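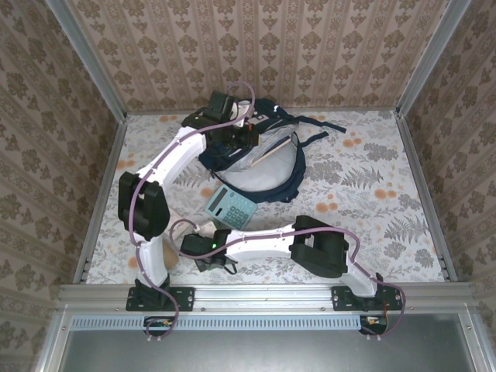 Good Habits at the Bench: a gallery from the Judstead workshop

We have been running two-armed benches at Judstead for a good while now, and every August we sit down with a pot of tea and go through the house rules again, crossing out the ones that have had their day and adding whatever the year has taught us. The list once ran to 132 rules, if you can believe it! It is down to 28, and people do read them all now, which pleases us no end. Our friends at Gastham have borrowed a fair few for their own benches, and they are welcome to them.

The gallery goes with the part of the rules about everyday objects - bags, stationery and the like.

Backpack and calculator, both arms at work. Rule 9 asks for soft things and hard things to be practised together, as they so often are in a real school bag. Straps are left to lie as they fall, and we don't tidy them between turns.

Cables, rule 14. Each arm's cable is tied along its links, with a loop left at the gripper so the wrist can turn freely. Please check the ties before the first run of the morning, and again after lunch if you have swapped a gripper.

Walls and work surface, rule 17. Patterned linings are allowed, flowers and ferns included, and we are rather fond of them. Write the pattern down in the bench book before you begin - the Irkix sheets have a box for it on the back.

Mounting plates, rule 23. Both plates stay bolted to the front rail for the whole session. If one needs to move, stop both arms first and have a second person look over the bolts before you start up again.

Printed copies of the rules are in the rack by the Stan bench, so do help yourself to one.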